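# Joly: hand-held gripper recordings, term two

Data card for the Dedstead student robotics club. Last edited 30 January 2022 by Hugo Picard, who lost the vote. 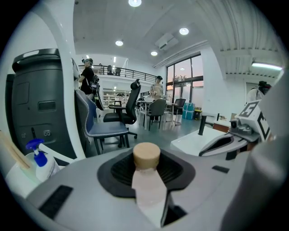

**What do I need installed before I can open the recordings?**

Python, the `joly` package from this repository, and enough disk space for one session at a time. If you try to unpack all of them on a club laptop, you will find out how small a club laptop's disk is.

## What's in it

There are 89 sessions from 6 operators, recorded at 48 frames a second. Each session is a folder with the wrist video, the tracked pose of the gripper and a text file called `notes`. Some of the notes are useful. One says "fine" and another is a sandwich order, left in for completeness.

The tasks are small tabletop jobs: pick up a bottle, keep it upright, put it down somewhere sensible. Bottles with liquid in them are tagged `slosh`. The tag was meant to be temporary in August and is now load-bearing, so please leave it alone.

## Layout

```
joly/
 sessions/
 calibration/
 splits/prestine.txt
 splits/filtia.txt
```

`prestine` is the hand-checked split. The spelling mistake was made early and three scripts depend on it. `filtia` is whatever passed the automatic filter, which has a generous nature.

## Known problems

- Pose drifts when a sleeve covers the marker. Roll your sleeves up, or wear the club T-shirt, which has hardly any.
- Left and right are swapped in the first few sessions. The loader fixes this. If you write your own loader, you get to fix it again.
- People wander about in the background of most sessions. We record in a shared room and have given up asking.
- Grip force is not recorded. The column exists and is full of zeros.

## Using it

Train on `filtia`, test on `prestine`, and say which version you used. Coursework and competition entries are fine. For anything else, open an issue and wait for Hugo, who reads them in batches after exams.

Pull requests to `calibration/` need a second member to run the check script and paste the output.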